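Grullel presenta los resultados de su programa para caminar mejor después de una operación de rodilla

Si te acaban de poner una prótesis de rodilla, seguramente te han dicho que camines. Vale, pero ¿cuánto? ¿Y cuándo empiezo con las escaleras? Llevo años oyendo estas preguntas en la consulta de fisioterapia de Grullel, y con esa idea (y con mucho café, lo reconozco) montamos el programa Steso, que hoy por fin puedo contaros con números en la mano.

Participaron 86 pacientes, todos operados en la clínica Backlund. A la mitad les dimos la hoja de ejercicios de toda la vida. La otra mitad siguió Steso: sesiones de 15 minutos en casa, dos veces al día, y una llamada nuestra cada semana para ajustar el plan.
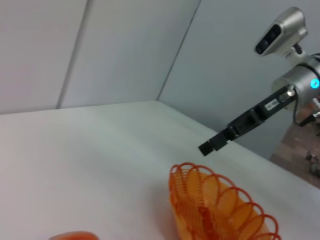
Lo que más me preocupaba eran las primeras noches. La rodilla se hincha, se duerme mal y a la mañana siguiente apetece cualquier cosa menos doblarla. Por eso la primera semana es muy suave: tobillos arriba y abajo, apretar el muslo contra el colchón, levantarse de una silla alta con ayuda de los brazos. ¡Y frío después, siempre con un paño de por medio!

A los 30 días, el grupo de Steso subía y bajaba un tramo de escaleras con más soltura y llegó a dejar las muletas 14 días después de la operación, de media. El otro grupo también mejoró, claro, pero más despacio. En dolor no vimos grandes diferencias, y prefiero decirlo ya: es un estudio pequeño, de un solo centro, y nos queda mucho por mirar. 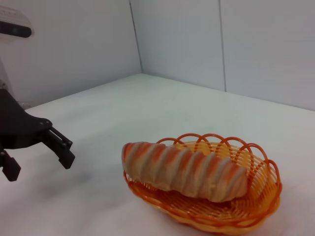 Zultham, 19 de marzo de 2020

Con estos datos, en Grullel ponemos la guía completa de Steso a disposición de cualquier paciente que la pida. Es gratuita, está en letra grande y trae un calendario para ir tachando sesiones, que fue lo que más gustó a los participantes cuando les preguntamos en febrero.

Eso sí, no sustituye a tu cirujano ni a tu fisio. Si notas la pantorrilla muy dolorida e hinchada, tienes fiebre o la herida supura, llama a tu centro ese mismo día. Y si de repente te falta el aire, a urgencias.

La guía se puede solicitar en la recepción de Grullel, en Zultham, o por teléfono. También atendemos a los medios que quieran consultar el informe del estudio.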